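Cuaderno de taller – densímetros y salmueras
28 de diciembre de 2019

Objeto de la entrada

Dejar por escrito la comprobación de los densímetros de vidrio antes de la campaña de febrero. El Torkard corto y el Hafstein largo llevan meses dando lecturas distintas en la misma salmuera. Hasta ahora se corregía a ojo según quién leyera, y así no se puede comparar un lote con otro.

Material

Probeta de 1.000 ml, vidrio, base hexagonal.
Balanza Ovano, resolución 0,1 g. Tarada antes de cada pesada.
Termómetro de alcohol, división de medio grado.
Agua destilada del bidón nuevo.
Sal marina fina Jendalport, secada en estufa la noche anterior. La del saco abierto no sirve para esto, está apelmazada.

Preparación

Solución patrón por pesada, no por volumen. Se disuelve la sal en unos 600 g de agua, se agita hasta que no queda grano en el fondo y se completa con el resto. Reposo hasta igualar con la temperatura del taller. Las burbujas pegadas al vástago levantan el instrumento y falsean la lectura por arriba; conviene girarlo entre los dedos al soltarlo y esperar.

Lectura siempre por la parte baja del menisco, con el ojo a la altura de la superficie. El Hafstein trae la indicación contraria en el estuche (borde superior), cosa que yo no había mirado nunca. Puede explicar parte de la diferencia, pero no toda.

Resultados

En agua destilada los dos quedan en el cero de la escala, dentro de lo que se puede apreciar. En la solución patrón, calculada para 1,023 g/ml, el Torkard da el valor esperado en las tres inmersiones. El Hafstein se queda corto, una división entera, y además no repite: la segunda inmersión sale distinta de la primera y de la tercera.

Lavado el Hafstein con alcohol y secado con papel sin pelusa. Repite mejor. Sigue corto. Sospecho de la escala de papel, que puede haberse deslizado dentro del vástago – al trasluz se ve un resto de lacre despegado en la parte alta. Si es eso, el error debería ser constante en toda la escala, y el cero en destilada me lo contradice. Falta un punto intermedio para decidir.

Para el punto intermedio hace falta diluir la misma solución, no preparar otra. Guardada en frasco cerrado y etiquetado, balda de abajo. La encimera gris se repasa con agua y bayeta al terminar, la sal seca deja cerco.

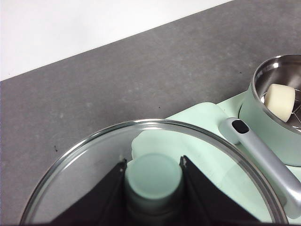 Corrección por temperatura

La tabla que teníamos pegada en la puerta está hecha para 15 °C y los dos instrumentos están calibrados a 20 °C. Retirada. Mientras no haya otra, se mide solo con la muestra atemperada y se anota la temperatura al lado de la lectura, aunque sea la de referencia.

Pendiente

Punto intermedio con los dos densímetros, misma probeta.
Ocho inmersiones por instrumento en lugar de tres.
Marcar el Hafstein con cinta y no usarlo en lotes hasta cerrar esto.
Pedir precio de un tercer densímetro, escala 1,000 a 1,050.
Rehacer la tabla de temperatura a 20 °C.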